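September 22, 2024

Tariff model, run 174. Koyama's new schedule for Kamska went in this morning: grain duty falls in steps, machine tools stay put, and the rice quota remains sacred at 900. Masaru Furukawa wanted the old August elasticities kept for comparison. Kept them. They disagree with the new ones about everything except the sign, so we call that agreement, same as the ministers do.

Hand tools moved to their own line, separate from machinery. Otari exports come out at 1,310 under the new split -- before it they were 200, buried in "other metal goods." 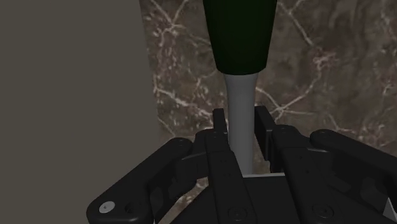

Green handle, gray shaft, black gripper. Simulated.

Bevon still has no retaliation term. Tatsuya says they would never retaliate, citing their last communique. I have read the communique. Adding the term tomorrow.

To do: rerun Amano with the quota off, fix the column header that says "tarrif," ask Masaru which base year he meant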